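### Equipment plan, kitchen cell, second half

Sat 2 February

The request for the kitchen cell goes to purchasing in March. Asabe Adebisi has the draft and will take line changes until then. Prices below are in dollars, before tax and freight.

The largest line is the spare hand. Plikska quotes 4,000 for one complete unit, left or right, same price. We priced a repair kit as an alternative (finger shells, tendons, one wrist seal) at 673. The kit covers most of what failed last year but needs a bench day per rebuild, and the arm is down for that day. The draft asks for one hand and two kits.

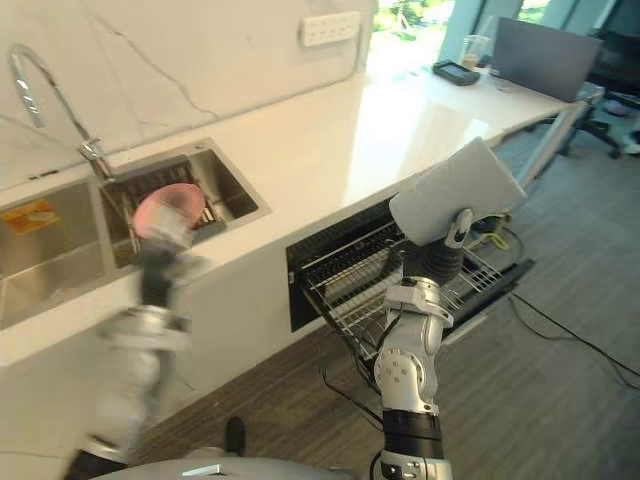 Plikska's lead time is the bigger problem. Orders placed after the end of the quarter go into the next build slot, and the quote expires with the slot. If the hand is not approved in March, the line should be dropped and replaced with a third kit. Please don't carry it forward at the old price.

Grip pads are a consumable and come out of the operating budget. Prorus sells them in sets at 329. We are on the second set. Kazimiera Tokarz logs pad changes by cycle count, and her numbers put replacement at almost 2,000 plate cycles. Budget on that figure, not on the supplier's sheet.

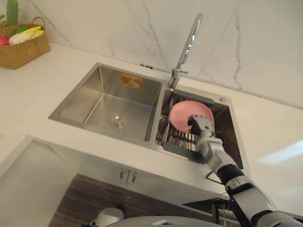

Tableware and racks are small money but hold up work when they run out. The present task set uses plain round plates with a slightly raised rim, and the grip settings are tuned to that shape. A rack that sits down inside the sink basin, like the thin-rod one under the pink plate, also fixes the approach height for the hand. Any replacement rack should match the current one in overall height and rod spacing. If it doesn't, allow half a day for retuning and charge it to this project.

Two items were cut from the draft:

- Second workstation license from Randeo. The existing seat is shared and the overlap is short.
- Steinarsdóttir service contract. On-call repair is billed by the visit, and we had one visit all year.

Still open: whether cable sleeves belong under equipment or facilities. Asabe needs the cost code before the form can be submitted. Send it to her directly, with the old form number if you have it.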